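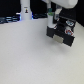
Marisol Halvorsen

Software pre-run check, arm cell, Milden
October 2022
Planner build 507, Numitex stack

1. E-stop reachable, tested before enabling motion — OK

2. Controller and planner on same build — OK. Was a mismatch at first, planner still on the old one. Restarted both.

3. Table plane in collision scene — OK after fix. Plane was set 3 mm low, so planner thought it had clearance it didn't have. Corrected in the shared config, not just localy. Please pull before you run anything.

4. Tabletop clear, gripper above surface at start pose — OK

5. Gripper collision model matches what is mounted — NO. Model is still a plain box, narrower than the real body. Padded it for now. Senad to swap in the proper mesh.

6. Post behind the table in the scene — OK, but only as a cylinder. Base is a bit wider than the top, needs a second shape.

7. Speed cap loaded from file — OK. 22 percent for first runs. Do not raise it from the pendant.

8. Watchdog stops arm on lost planner heartbeat — OK. Killed the process by hand, arm stopped. Log line says "resumed" when it means "stopped", confusing, ticket open.

9. Replay of saved plans, no motion — 70 plans, all load. Two take the long way round at the wrist. Not a safety fail but ugly, look at the joint limits.

10. Perception: table mask — PARTIAL. Shadow under the gripper sometimes gets picked up as an object. Threshold needs work. No autonomous picks untill this is closed.

Result: OK for slow supervised moves only. Items 5 and 10 stay open, recheck in November.

Copy to Senad Vukčević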